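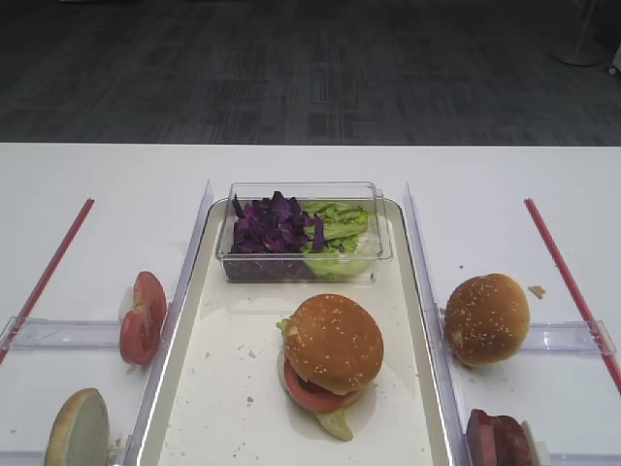
Six weeks in a campervan with one set of keys: Endbridge to Flustosside, stupid idea?

My partner and I have handed in our notice (hers politely, mine by email) and we're setting off in March in an elderly van we've named Ki. The plan is Endbridge first, then the slow road up the coast to Flustosside, stopping wherever looks cheap. We've never done more than a long weekend in it.

Two things I can't get a straight reply on. First, can you just turn up at places that early in the year, or does everything need booking? Second, is the overnight ferry from Girkidgate worth the money, or should we drive the long way round? She gets seasick. I get lost. We're trying to work out which is the smaller problem.

Also happy to hear from anyone who has lived with another person in a space the size of a wardrobe and is still speaking to them.

Posted by vanishing_act

slowlane_sue

We did nearly the same trip two years ago, in the other direction. In March half the sites are shut and the other half are delighted to see you, so ring ahead on the morning and you'll be fine. The exception is the weekend, when everyone within an hour's drive remembers they own a tent. We booked Fridays and Saturdays and left the rest loose.

Take the ferry. I know what you said about the seasickness, but the long way round is two days of lorries and one very dull ring road, and you'll spend what you saved on diesel. Get a cabin low down and near the middle, eat something plain beforehand and go to bed early. Ours left at 1645, which meant being in the queue by three with nothing to do but read the safety notice. Check yours, they shuffle the times every season.

As for living together: agree who gets up first. There isn't room for two people to put trousers on at once. We also had a rule that whoever was driving didn't have to discuss the route, and whoever was navigating didn't have to discuss the driving. It held until the second Tuesday.

Do a trial run of four or five nights before you go, somewhere close to home, in bad weather if you can get it. You'll come back with a list of things to take out of the van. Ours had 15 items on it and one of them was a waffle iron.

gone_by_lunch

dont bother with the ferry its overpriced and the chips are cold. drive

marlpit

Can't help with the ferry, but check your insurance. A lot of van policies limit how long you can be away in one go, and some get funny about it being your main address, even for a few weeks. I found this out in a lay-by with a cracked windscreen. One phone call sorted it in the end — a long one, with pan pipes.

Get a spare key cut as well. You mention one set as if it's part of the charm. I've stood outside my own bed in the rain at six in the morning, and it wore off quickly.

vanishing_act

Thanks all. Spare key ordered, cabin priced up, waffle iron under discussion.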